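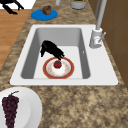 Teller mit rotem Rand im Spülbecken, in der Mitte eine kleine Tomate

Garinora: »Wir haben die alten Sätze neu lernen müssen«

1. Februar 2022

Das Vokalensemble Garinora singt seit 30 Jahren zusammen, mit Unterbrechungen und in wechselnder Besetzung. Im September ist beim Label Pistov das Album »Olleseo« erschienen, das erste mit ausschließlich unbegleiteten Stücken. Wir haben mit dem Bassisten der Gruppe gesprochen, der auch die meisten Arrangements schreibt. Seinen Namen will er im Text nicht lesen, das hält das Ensemble auf Plattenhüllen und Plakaten seit jeher so.

Das Gespräch dauert einen Nachmittag. Er hat Noten mitgebracht, eine dicke Mappe mit Kopien, in denen mit Bleistift und Kugelschreiber korrigiert wurde. Manche Seiten sind mehrfach überklebt. »Die Mappe ist älter als unsere erste Platte«, sagt er. »Da ist auch Zeug drin, das wir nie gesungen haben.«

Angefangen hat die Gruppe mit amerikanischen Schlagern der Fünfziger, vor allem mit langsamen Nummern, wie sie damals auf Tanzabenden liefen. Eine Leadstimme, darunter ein weicher Chor, dazu ein Bass, der mehr Silben als Wörter singt. Für Hochzeiten und Stadtfeste reichte das. »Wir hatten einen Pianisten dabei, später eine kleine Band. Wenn jemand einen falschen Ton erwischt hat, ging das unter. Das war bequem.«

Den Anstoß, die Instrumente wegzulassen, gab ein Konzert, bei dem der Strom ausfiel. Die Gruppe sang drei Stücke ohne Verstärkung und ohne Klavier. Er erinnert sich vor allem an das zweite. »Da war in der Mitte eine Stelle, an der die zweite Stimme einfach nicht stimmte. Die war falsch aufgeschrieben, und zwar von mir. Wir hatten das jahrelang so gesungen, und keiner hatte es gehört.«

In den Monaten danach ging er die Mappe durch. Etliche Sätze waren nach Gehör von Platten abgeschrieben, oft von schlechten Pressungen. Was auf der Aufnahme im Rauschen verschwand, hatte er damals ergänzt. »Ich war Anfang zwanzig und habe Quinten geschrieben, wo keine hingehören. Ein paar habe ich dringelassen, weil der Tenor daran hing.« 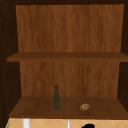
Dreizehn Lieder und ein Titel

Auf dem Album sind 13 Lieder. Die Auswahl zog sich hin, auf der ersten Liste stand fast doppelt so viel Material. Herausgefallen sind vor allem die schnellen Stücke. Sie funktionierten auf der Bühne, sagt der Bassist, bei den Probeaufnahmen klangen sie gehetzt. Geblieben sind Balladen, ein Walzer und zwei Eigenkompositionen, die man beim ersten Hören kaum von den übrigen unterscheidet.

Das Titelstück »Olleseo« stammt von ihm. Das Wort bedeutet nichts. Es ist eine Silbenfolge aus der Bassstimme, die bei den Proben als Platzhalter diente, bis der Text fertig sein sollte. »Der Text wurde nicht fertig. Es gab drei Fassungen, alle über Abschied, alle schlecht. Am Ende haben wir die Silben behalten.« Die Oberstimmen singen darüber Vokale, nur im letzten Teil kommt eine einzige Zeile auf Deutsch vor.

Ob das Publikum den Titel annimmt, war im Ensemble umstritten. Pistov hätte lieber einen der bekannten Songs auf dem Cover gehabt. Der Bassist kann das verstehen: »Wer im Laden steht und unsere Gruppe nicht kennt, sucht nach einem Lied, das er kennt. Das Argument war richtig. Wir wollten es trotzdem anders.«

Aufnahmen bei Takács

Aufgenommen wurde im Studio Takács, einem ehemaligen Tanzsaal mit Holzboden und hoher Decke. Die Gruppe stand im Halbkreis um ein Stereomikrofon, dazu kamen Stützmikrofone für die Leadstimme und den Bass. Kopfhörer gab es nicht. Der Techniker hatte anfangs einzelne Kabinen vorgeschlagen, wie es bei Popproduktionen üblich ist, damit sich jede Stimme nachträglich bearbeiten lässt. Nach einem Versuch war das vom Tisch.

»In der Kabine singt man gegen sich selbst«, erklärt der Bassist. »Ich höre die anderen im Kopfhörer, das ist schon ein fertiger Klang, und dann drücke ich. Im Raum höre ich, wie der Bariton Luft holt, und weiß, wann er kommt.« Der Nachteil liegt auf der Hand: Wenn einer patzt, müssen alle noch einmal ran. Vom Walzer gibt es so viele Durchgänge, dass die Gruppe ihn danach monatelang nicht mehr ins Programm nahm.

Geschnitten wurde sparsam. In zwei Stücken hört man deutlich, dass die Leadstimme am Ende etwas tiefer liegt als am Anfang. Das ganze Ensemble sinkt mit, um weniger als einen Viertelton. Der Techniker bot an, das zu korrigieren. Man hörte beide Fassungen nebeneinander und entschied sich für die unkorrigierte.

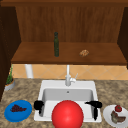 Gestritten wurde dagegen über den Hall. Der Saal hat von Haus aus eine lange Nachhallzeit, und die Sopranistin hätte gern noch mehr davon gehabt. Der Bassist wollte den Klang trockener. Schwere Vorhänge an der Rückwand brachten einen Kompromiss, mit dem er heute zufrieden ist. »Bei den ersten Stücken auf der Platte hingen sie noch nicht. Man hört das, wenn man es weiß. Die Reihenfolge haben wir dann so gelegt, dass der Übergang nicht mitten zwischen zwei ruhige Nummern fällt.«

Das Geld für die Produktion kam zum Teil aus Vorbestellungen. 837 Exemplare waren verkauft, bevor der erste Ton aufgenommen war, die meisten an Leute, die regelmäßig zu den Konzerten kommen. Damit war das Studio bezahlt. Die Pressung übernahm Pistov. Neben der CD gibt es eine Schallplatte, auf der allerdings ein Lied fehlt, die Spielzeit ließ sich nicht anders unterbringen. Es liegt als Download bei.

Auf Streaming spricht man ihn besser nicht zu lange an. Die Stücke sind dort zu finden, darauf bestand das Label. Er selbst hört kaum auf diesem Weg. »Für uns kommt da nichts zusammen, wovon man eine Probe bezahlen könnte. Aber neulich kam nach einem Auftritt eine junge Frau mit ihrem Chor, die hatten den Walzer aus dem Netz und wollten die Noten. Die habe ich ihr kopiert.«

Eine gedruckte Ausgabe der Arrangements ist im Gespräch. Dafür müsste die Mappe vollständig abgeschrieben und bei jedem fremden Lied die Rechtefrage geklärt werden. Insgesamt liegen 106 Sätze darin, und bei vielen ist unklar, auf welche Vorlage sie zurückgehen. Er will mit den Stücken des Albums beginnen und danach weitersehen. Die Eigenkompositionen sind schon gesetzt.

Im Frühjahr probt Garinora erst einmal mit einer neuen Altstimme. Die bisherige Sängerin hört nach dem Winter auf, sie hat die letzten Konzerte noch mitgesungen. Für die Nachfolgerin müssen einige Lieder einen Halbton höher gelegt werden, unter anderem das Titelstück. »Für mich ist das angenehm, das tiefe Es am Schluss war morgens um zehn im Studio schon eine Zumutung«, sagt der Bassist und packt die Noten wieder ein. Der Tenor weiß von der neuen Tonart noch nichts.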